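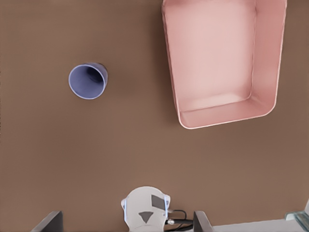

Tulovura, l'abonnement simulation de chez Surna. 1471 euros par an et par poste, j'ai payé, j'ai testé, et je suis partagé. L'idée est bonne : apprendre le geste au bras dans un monde calculé avant d'abîmer du vrai matériel. Sauf que le monde en question est bien propre. Une tasse bleue, un bac rose vide, un plateau brun tout nu et la pince grande ouverte en bas. Chez mes clients les établis ne ressemblent pas à ça. Rayures, miettes, reflets partout.

Accueil Tribunes Essais matériel Abonnements Contact

Par Theerawat Noiphan
31/08/2023
Lecture : 2 min

Le catalogue annonce 713 scènes. Très bien. J'en ai ouvert 17, beaucoup de variantes de couleur, peu de variantes de bazar. Or c'est le bazar qu'on paye, enfin qu'on devrait payer. Le kit concurrent, le Corkska, est moins joli, doc pénible, installation d'une demi-journée, mais on y règle le frottement et l'éclairage soi même. Sans ticket au support.

Autre grief, l'export. Format maison, conversion en supplément. Zacharopoulos, l'intégrateur avec qui je bosse depuis février, a refusé net de signer à cause de ça et je lui donne raison.

Reste que pour former un débutant, rien à redire. Interface claire, ça démarre vite, on casse rien. Pour un atelier qui veut de la prodution en trois semaines, non. Pas à ce prix là. Qu'ils ouvrent le format et je renouvelle, sinon je passe au Corkska à l'échéance.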